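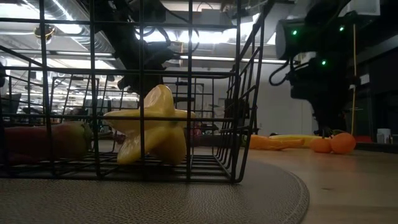
The Foreign Ministry of Tutier on Wednesday summoned the ambassador of Cadside to protest the suspension of residence permits for Tutier nationals working at the Bitgate crossing, calling the measure "a unilateral step that has no basis in the existing agreement between our governments."

In a statement issued after the meeting, the ministry said that 2,301 workers hold permits under the border labor agreement, and that 783 of them had applications for renewal pending when the suspension was announced. It asked that those applications be processed under the rules that were in force on the day they were filed.
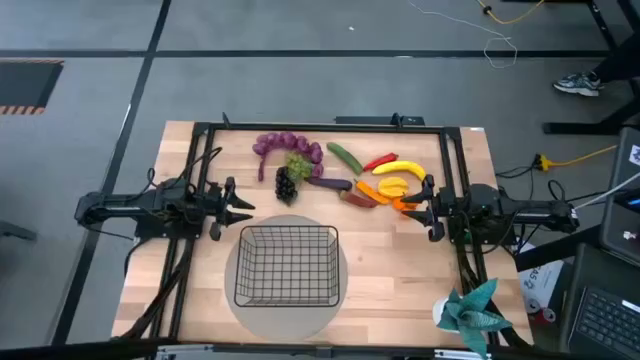
I. KARAGIANNIS

The ambassador was received by the deputy foreign minister shortly after 10 a.m. and was handed a written note. According to the ministry, the note requests a formal reply within 20 days and proposes that the joint border commission be called into session before that period ends. The commission has not met since February.

Cadside's embassy confirmed that the ambassador had attended the meeting and said the note had been forwarded to the capital. In a brief written response, the embassy described the suspension as temporary and said it was needed to allow for a review of employer records on the Cadside side of the crossing. It did not say when the review would be completed.

"The permits already issued remain valid until the date printed on them," the embassy said. "No worker has been asked to leave."

Tutier disputes that account. Its statement said that two nationals whose permits were still valid had been refused entry at Bitgate earlier in the week, and that consular staff had been given no written explanation. The embassy said it was looking into both cases.

The labor agreement allows residents of the border districts to live and work on either side under a single permit, renewed each year. Either government may suspend it, but only after giving notice through the commission — a requirement that Tutier says was not met. Cadside maintains that the notice clause covers the agreement as a whole and does not apply to a pause in renewals.

The crossing itself remains open to passenger and freight traffic. The ministry advised permit holders to carry proof of employment when traveling and to report any refusal of entry to the consulate in Bitgate, where office hours have been extended to 7 p.m. until further notice.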